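The last optician in Tumbridge closed in November, and for most of the winter the nearest place to get a loose hinge fixed was a long drive away. Tianyou Su had worked in the back room of that shop for years. He now rents a bench behind the hardware store and repairs glasses three mornings a week.

Most of the work is small. Screws fall out, nose pads go yellow, and people sit on things. Su charges very little for a screw and nothing for a cleaning. He has done 132 repairs since he opened, and he keeps each one in a paper notebook with the fault, the part used and the price.

"People think a bent pair is finished," he says. "Mostly it needs warming up and ten minutes."

Plastic is the easier material to adjust, in his view, as long as it is heated slowly. Metal remembers every bend, and an old solder joint can give way without warning. He turns down cracked lenses and sends those customers to Benjelloun, a lab in the next county that still cuts to order.

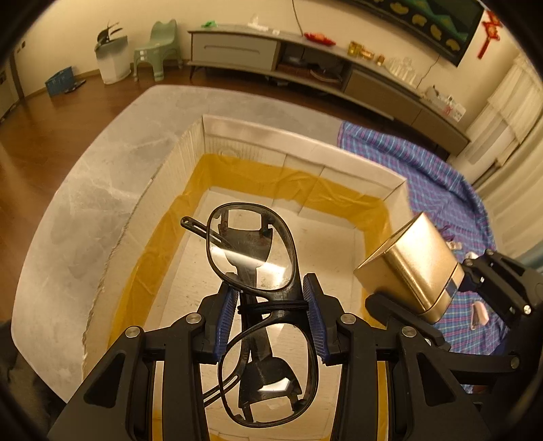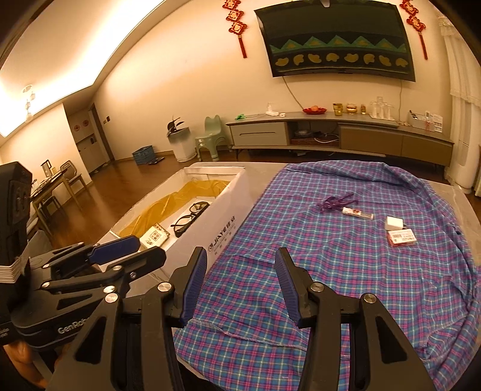

*Black plastic-framed glasses, first picture; a plaid cloth on the table, second.*

His advice for home is plain. Rinse the lenses under lukewarm water before wiping them, so grit doesn't get dragged across the coating. Use a drop of dish soap without lotion in it. Take glasses off with both hands – pulling from one side is what spreads the arms. Keep a case by the bed and use it.

Shirt tails are bad. Paper towels are worse. A soft cloth is fine if it gets washed now and then, but fabric softener leaves a film that no amount of rubbing will shift.

Parts are the harder problem. Su buys screws in mixed packs from a supplier called Skitberg, and still files some of them down by hand. For older pairs he goes through a drawer of broken glasses that customers have left behind. He would like a second bench and someone to train on it. So far, two people have asked about the job, and one of them is coming back to try soldering.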